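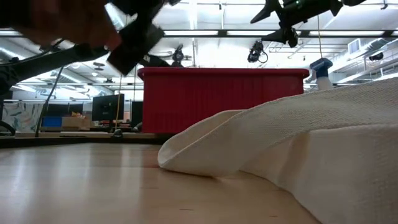 3.2 Towels, bins and the state of the table before folding

Figure 2. A textured, off-white cloth lying in soft folds on the wooden table, with the red ribbed bin standing behind it and a spray bottle to the right.

We would like to linger a little on the towels themselves, as they turned out to matter more to our results than we had expected when we first planned the Grurnora study. A cloth with a raised texture (Figure 2) holds a fold differently from a flat cotton sheet. It tends to rise in soft heaps, and its edges curl over into a thick, rounded lip that can easily be mistaken for a finished fold when it is nothing of the kind. Anyone who has emptied a dryer in a hurry will know the feeling!

Over the whole study we logged 1,592 folding attempts. Of these, 1,567 were kept for analysis, and the remainder were set aside when the written log sheet was incomplete. The attempts were spread over 6 kinds of household cloth, from thin dish towels up to the heavy bath towels supplied by Domadent, all of them laundered before the first session and again at the halfway point in November.

The starting heap was scored by eye on the Irkusach scale, which runs from 0 for a cloth lying perfectly flat to 100 for one crumpled as tightly as the hand can manage. We grew rather fond of this scale, rough as it is. Two people scoring the same heap seldom disagreed by much, though the thicker towels did lead to some long and friendly discussions over how a curled edge ought to be counted, and we finally settled on treating it as part of the heap.

Table layout was left fairly loose, in keeping with the Dumitrescu protocol, which asks only that the cloth be within easy reach and that any bin leave enough room to spread it out. Differences between layouts are taken up in Section 3.3.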